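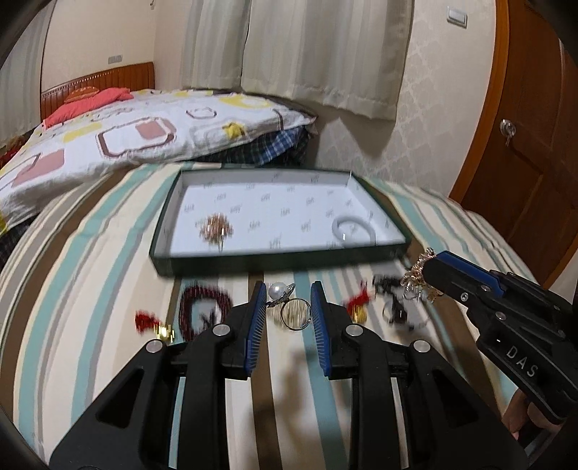
Jirayu Khamphan did not set out to sell second-hand jewellery. It began with a box of 42 brooches from a house clearance in Purnstead, bought in July for less than the bus fare home.

"I thought I'd keep two and give the rest away," Khamphan says. "Then a woman offered me more for one than I'd paid for the box."

The stall at Meston market now carries 276 pieces, most of them under ten pounds. Pearls sell best, real or not. "I always say which. People don't mind glass if you tell them."

Repairs are done at the kitchen table in the evenings. Clasps are easy and restringing is slow.

"I charge the same for both, and I probably shouldn't."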